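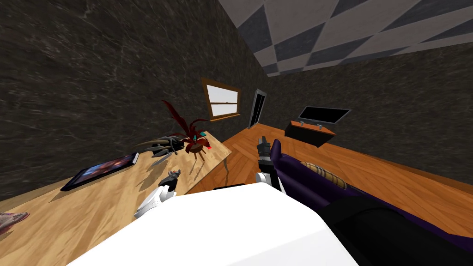 Dark wall with a marble pattern, wood floor, and light wooden table

Stone wall cladding is a thin layer of natural or imitation stone fixed to the inside walls of a building. It carries no load. In homes it is most often found in living rooms, halls, and bathrooms, and it may cover a single wall or a whole room.

Types

Marble, slate, and limestone are the usual natural materials. Each slab is cut thin, polished or left matte, and sealed. Imitation cladding is made from printed tile, resin board, or painted plaster. The painted form is the oldest of these, and in the Mumdale district it was a separate trade with its own training period of six years. Painters there worked with feathers and oil glaze to copy the veins of local stone.

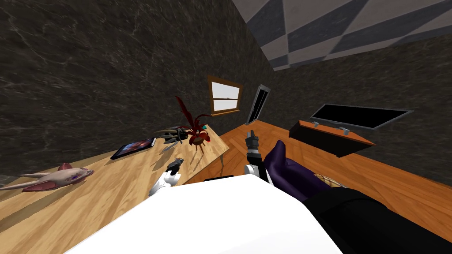

Can stone cladding be fixed over an old plaster wall?
The plaster must first be tested for strength. Weak or flaking plaster is removed, and heavy slabs are then held by metal anchors set into the masonry behind it.

Fitting

Work begins at the lowest level line and moves upward. In the Wiklow method, slabs are laid out on the floor before fixing so that the veins can be matched from one piece to the next. Two slabs cut from the same block may be opened like the pages of a book, giving a mirrored pattern. Joints are kept narrow and filled with a grout close to the color of the stone.

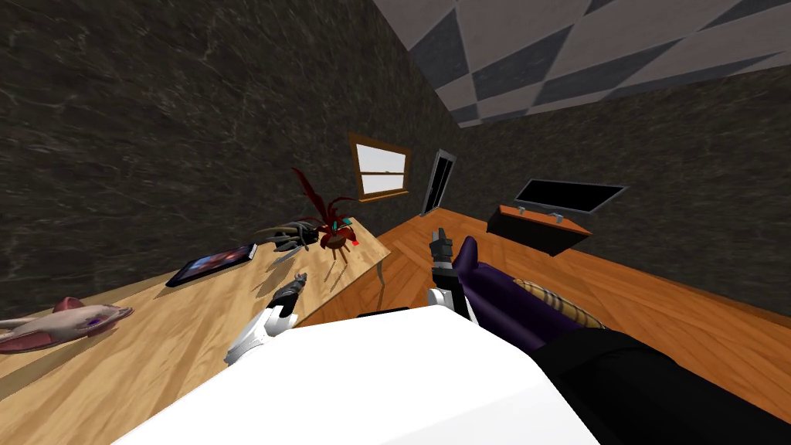
Huệ Triệu has argued that matching is given too much weight, and that a wall with plain, unmatched veins ages better because a replaced slab does not stand out. Faizal Pangaribuan took the opposite view in his survey of the Tostau houses, where matched walls were repaired with stone saved from the original blocks. 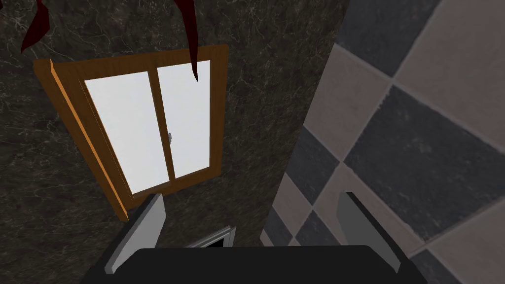

Such spare stone was commonly stored in the cellar, marked on the back with chalk — a practice that ended when printed tile came into wide use.

Care

Polished marble is cleaned with water and a mild soap. Vinegar and other acids dull the surface. Sealer is renewed when drops of water no longer bead on the stone.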